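About Us

Drokine
Desktop computer repair, refurbishing and classes

Our story

Drokine is a small workshop and a small school in the same building. In the front we repair and refurbish desktop computers, and in the back room we teach people how to do it. We started with one bench, one lamp and a shelf of towers that an accounting office did not want anymore. The office was moving to laptops and asked if we could take the old machines away before Friday. We took them, and we still have two of them in the classroom.

The founder is Renata Ulloa. She learned this work in her uncle's shop, where the customers brought radios, cash registers and later computers, all on the same counter. When she came to this city she worked for some years in the service department of a larger company called Gallardo. There she repaired office towers all day, and she noticed that many of them were thrown away with only one bad part. A power supply, a fan, a memory module. She asked if she could buy the machines for parts, and they said yes, and this was the beginning of the collection.

Berenice Cuevas joined when the first class was announced. She was a teacher of mathematics before, and she came as a student. After the course she stayed to help with the next one, and now she is responsible for all the teaching. She writes the lesson sheets. If you have taken a class with us, you know her handwriting from the labels on the drawers.

What we do

Most of our work is with business desktops, the kind of tower which stands under a desk in an office for many years. We like these computers. The side panel opens without a fight, the drive cage usually has a release latch that you can find with one finger, and the spare parts are easy to buy. For a student it is the best first machine, and for a family which needs a computer for homework it is very often enough.

When a tower arrives to us, it goes through the following steps.

Reception. We write a number on a card and the card stays with the machine until the end. We ask the owner what is the problem and we write the answer in the words of the owner, also when the words are "it makes a sad noise."

Opening and cleaning. The side comes off and we look before we touch. Dust is removed with a soft brush and with air, and we hold the fan blades still during this. Then we check the capacitors on the board one by one.

Power. The power supply is tested alone, outside of the computer, and after that connected again. If it does not pass, we do not repair it. We replace it with a tested one. We do not open power supplies in our shop and we do not teach students to open them.

Processor and memory. The old thermal paste is cleaned from the processor, new paste is put, and the cooler goes back. For this part the students work slowly, and we prefer it so. Memory modules are tested in each slot. A surprising number of "dead" computers come back to life at this step, only from taking out the memory and pressing it in again until both latches close.

Cards and drives. Expansion cards are removed, the contacts are wiped, and the cards return to the same slot. Hard drives are erased before any computer leaves the building, with no exception. The owner can be present for this, and some owners like to be.

Last test. The computer runs for one night on the test shelf. In the morning we read the temperatures and listen to the fans.

We have refurbished more than 3,000 computers in this way. The number is from our cards, which we keep in boxes. Berenice has counted them two times.

Classes

We offer 2 courses for adults and one for teenagers.

Inside the Tower is the first course. It takes six evenings. The student opens a desktop computer, learns the name and the work of each part, takes everything out, and puts everything in again. On the last evening the computer must start. You do not need any experience, and you do not need to bring tools. Please tie back long hair and leave rings and bracelets at home.

Finding the Fault is the second course. Before the class Berenice prepares a computer for every student, each one with something wrong. A cable is loose, a slot is dirty, a jumper is in a bad position. The students must find the fault with a method and write down each step. It is the favorite course of most people, and also the one where people become a little angry, in a friendly way.

The teenagers meet on Saturday mornings and use the same machines as the adults. We ask one parent to come to the first meeting.

A place in a course includes the lesson sheets and the use of one tower. We have held classes for more than 800 students. Some of them work now in repair shops and in school computer departments. Many others only wanted to understand the box under their desk, and for us this is an equally good reason.

The classroom

Our back room was a fabric store before, and the long cutting tables stayed. They have a very good height for standing work. We covered them with mats, and each place has a lamp, a wrist strap, a dish for screws and a screwdriver set. The dish for screws is important. Please use it, also when you think you will remember.

On the wall there is the parts board, where old components are fixed with their names: processors, memory of different generations, fans, graphics cards, cables. We built it for the teenagers, but the adults look at it more.

The shelves by the window hold the class towers. They are of different brands and different ages, and this is on purpose. In an old machine you can find a PCI slot on the same board with newer PCIe slots, and a student who has seen both will not be lost later when a customer brings something unusual.

Our partners

Skerkeo is the neighborhood center two streets from us. They help us to find families and students who need a computer and cannot buy one. Every month we bring them some finished towers, together with keyboard, mouse and monitor. The first evening course was also held in their building, before we had our own room.

Kernier collects what we really cannot use anymore. Bare metal, broken boards and damaged cables go to them, sorted in separate bins. We try to send them as little as possible, and each year the bins are lighter.

Gallardo continues to sell us their returned office machines. From the last delivery we made the new set for the spring classes.

How we think about our work

We tell the customer the price before we start. If the repair costs more than the computer is worth, we say this also, and you can take the computer home or leave it to us for parts.

We do not laugh at questions. Renata has a rule that every question in the shop gets a full answer, and if the answer is not known, we look for it together with the person who asked.

We keep good parts. Our drawers have more than 1,000 tested parts, and students can use them for their own projects when the course is finished.

We write things down. The cards, the labels, the lesson sheets. English is not the first language for many of us, also for the person who is writing this page, and clear writing helps everybody in the room.

Visit us

The shop is open Tuesday to Saturday. For a repair you can come without an appointment, but please bring only the tower and the power cord. The monitor can stay at home, we have enough of them. For a donation of more than five computers, please write to us first so we can make space.

If you want to join a class, write your name on the list at the counter or send us a message by the contact form. The groups are small and we answer everyone in the order of the list. If you are not sure which course is good for you, ask for Berenice. She will probably give you a screwdriver and ask you to open something, and after this you will both know.

Page updated Mar 19, 2023
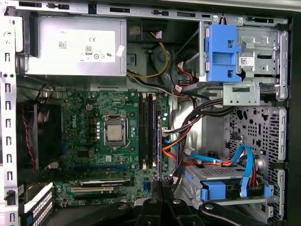

A Dell desktop tower with the side open: power supply, board, memory slots and drive cage.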